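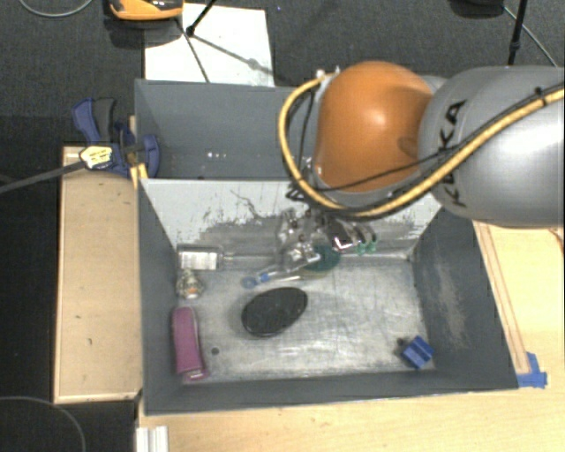

Ita Mac Giolla writes that her Tarkedetti yard sign outlasted two agents and a price cut, and she would like to know if it can be bought without the house.

It can, Ita. Condolences on the agents.

Tarkedetti Yard Sign Post, by Stirnitz
Item 326
White vinyl post with a 70-inch upright, a swing arm and a steel ground spike. Holds one standard listing panel and one rider ("Pool," "Reduced," "Reduced Again").

Stands up to lawn sprinklers, the neighbor's mower and a slow July. Assembles with one wrench, in heels if need be. Panel and rider sold separately, like most things that make a house look finished.

In the carton
Upright, arm, spike, cap, 2 panel hooks. The cap is decorative and will be the first thing you lose. Replacement caps are item 321.

Goes with
Brurnora brochure box, clear lid, holds more flyers than you will hand out
Boychuk key safe, four-digit code, please not 1234

Shipping
Leaves our warehouse the next working day. Returns accepted if the spike is clean. We do check.

Bulk orders for brokerages: ask for Raymonde MacLeod.

Page updated 13/03/2020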